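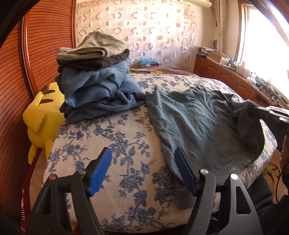 Blue flowers on the bedspread, teal-grey shirt on top.

17 July 2025

We got back from Dullatwood on Sunday night and I have been meaning to write up the food while I still remember it. Four nights, three dinners out and one packet of crackers eaten in the room after a late train.

We stayed at the Rellix, up the hill behind the station. It is a plain hotel with a decent restaurant on the ground floor, and you don't have to be a guest to eat there. The dining room seats 60 and was half full on the Wednesday. I had the lamb shoulder with white beans, which was soft and properly salted, and a side of greens that had been left too long. My sister had the trout and said it was the best thing she ate all week. Bread is charged separately. The bill was £76 for two with a glass of wine each, and service was already on it, so check before you add more.

Breakfast at the Rellix is served until ten. The hot food is cooked to order and takes a while when the coach parties are in. I would skip the pastries and ask for the mushrooms on toast. Coffee comes from a machine in the corner and is fine.

The second night we went to Kong, down by the old market. We hadn't booked and waited 30 minutes at the bar, where they do a ginger drink without alcohol that I would have again. The menu is short. Go for the pork dumplings and the cold noodles with sesame. The aubergine was too oily for me. Lanying Shen, who runs the kitchen, came out to talk to the next table about the chilli oil and ended up giving us a spoonful as well. It is hot, but you can still taste the food under it. They sell it in jars by the till and I bought two.

Plestov was the one we had planned the trip for, and I have mixed feelings. The set menu is £165 for two before drinks. The room is lovely, with tall windows over the river, and the staff knew the menu inside out. The beetroot soup was very good and so was the rye bread. The duck was dry – I said so when they asked, and they took the coffees off the bill without any fuss. The honey cake is large enough to share. I'd go again for lunch, when you can order from the normal menu and leave out the middle courses.

A few practical things. Kong is closed on Mondays. The walk from the market back up to the Rellix is steep and not well lit, so we got a taxi both times. Plestov wants a card number when you book and will charge you if you don't turn up. The Rellix can do gluten-free for most dishes but asked us to tell them in the morning.

We are thinking of going back in September, when the smokehouse by the harbour should be open again. It was shut for building work the whole time we were there.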